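Before you start on this part, please have the simulator from part two running and saving properly. Relu Coman wrote to me in December to say he had spent a whole evening chasing a fault that was only an unsaved room file, and I felt dreadful for not having put it at the top of the page. So there it is, at the top of the page!

## Part three: teaching Vukstead to open a drawer

Vukstead is the two-armed robot we're building in the shared workshop at Tadosthorpe, and before the real arms go anywhere near real furniture we practise everything in a simulated room. Ottar Brekke put ours together, pictures on the wall and all, and I've grown very fond of it.

1. Load the room and park the robot facing the little cabinet with the turquoise top.
2. Open the right gripper, point it upwards and lock that arm. You only want one arm to think about for now.
3. Bring the left gripper up to the drawer handle slowly. I use a speed setting of 100 and go no higher.
4. Close on the handle, wait for the contact light in the side panel, then pull straight back towards the body.

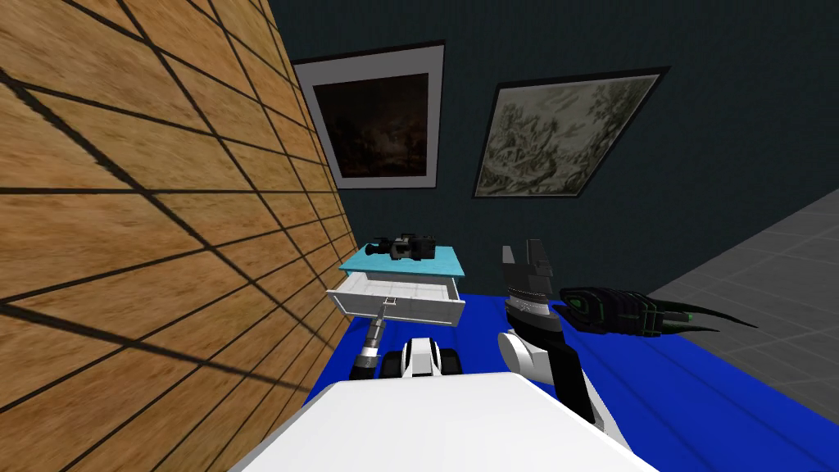 The pull wants to be a good deal slower than you'd think. My first try was at 600 and the whole cabinet came along for the ride, which made Merle Brunton laugh so much she had to put her tea down (she has since done exactly the same thing, I'm pleased to report). At 142 the cabinet stays put and the drawer slides as it should. If yours still creeps, raise the cabinet's weight a little in the room file before you fiddle with anything else.

## Setting the start position

You'll want a start position that you can come back to between tries. Save it with the drawer shut and the left gripper close to the cabinet, its tip at the front edge, pointing up in the same way as the right one. Give it a name you'll recognise later - mine is called Kereama, after a boat I was once seasick on.

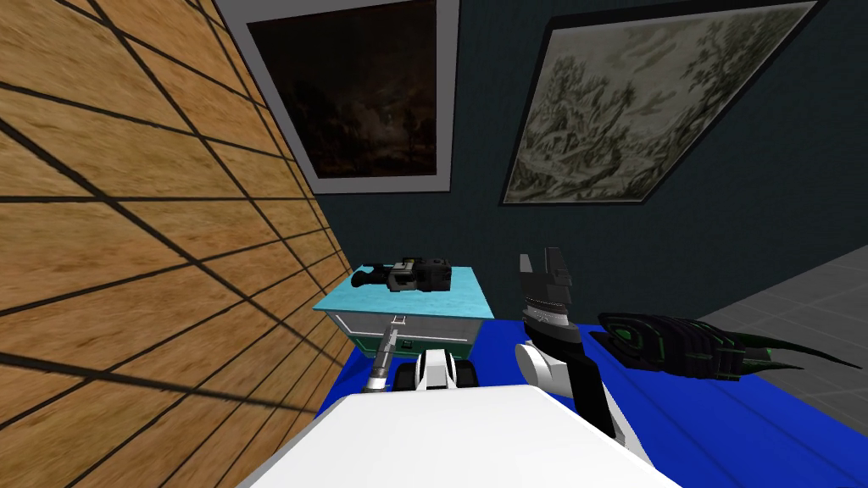

Once it's saved, run the reach and the pull from there as many times as you have patience for. I did 293 over a fortnight, mostly while the supper was on, and wrote down the grip force each time. Chantelle Ngcobo has a tidy little script that does the writing down for you, so do ask her for it if you come along to the workshop.

Leave the wrist limits alone until the pull is steady. Part four covers closing the drawer again, with the same start position, so keep that file somewhere safe.

Nadja Wallner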